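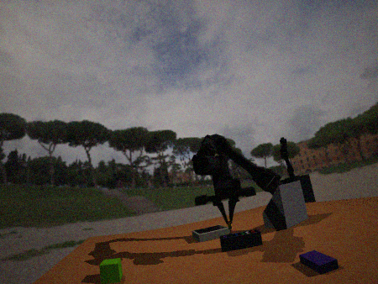

Pevent's virtual cell gets a service log, but does it need one?

Apr 1, 2020

Pevent has started keeping a maintenance log for a robot cell that exists only on a computer. The firm says the simulated cell, known in the office as Uvside, needs the same regular care as the real arm it is meant to stand in for. Some of the people who run the real one are not convinced.

Uvside is a single black arm with a two-fingered gripper, set up on an orange tabletop with a tray, a box and a couple of coloured blocks. Behind it the software puts an outdoor backdrop, at present a park with umbrella pines and a cloudy sky. Backdrop, lighting and camera angle are changed between runs, and grain is added to the picture, so that a program trained on the images does not come to depend on one tidy view.

The trouble began in January, when the real arm kept closing its fingers short of the box. Staff on the floor stripped the gripper twice and found nothing wrong with it. The fault was in the model. Someone had altered the length of the fingers in the simulation to match a spare set that was never fitted, and had told no one. By then 2,094 runs had been made with the wrong figure, and all of them had to be thrown away.

"We took a perfectly good gripper to bits because a drawing was wrong," said Hermenegildo Arriaga, who looks after the real arm. "Twice. I would like those two days back."

Under the new routine, the simulated arm is checked after every 340 runs. The person on duty sends it to its start position, lowers the fingers over the containers, closes them and compares the joint readings with a set taken from the real machine. The block positions are then put back to their defaults and the shadows looked over, as a shadow in the wrong place has more than once been the first sign that an object was floating above the table. Any change to the model has to be signed for by two people.

Brisa Gallegos, who wrote the procedure, says it takes less than an hour and has already turned up a base that had been entered slightly too low. She would not say how many good runs had been lost to that one.

How much all this proves is another matter. Pevent says that of 522 test picks on the real arm since the routine came in, 188 needed no correction by hand. It gave no figure for the period before, so there is nothing to set that against. It also changed the finger pads on the real gripper in the same fortnight, which might account for any improvement without help from the log.

Ximena Carrillo, a cell technician at Trodovik, has seen similar schemes come and go. Her own firm dropped its version after a year. "The forms were filled in beautifully," she said. "Then you asked when anyone had last measured the actual machine, and the room went quiet." She thinks the comparison is only as good as the readings from the real arm, and those, under Pevent's rules, are renewed just twice a year.

Gallegos accepts that twice a year may be too seldom. Arriaga puts it more strongly and wants fresh readings whenever a part is swapped, including pads. That would mean stopping the real cell for half a shift each time, and the production side has so far said no.

Pevent intends to offer the procedure to customers as a paid service later this year. It has not set a price, and would not name any customer who had asked for it. The gap between readings is due to be looked at again before the service goes on sale.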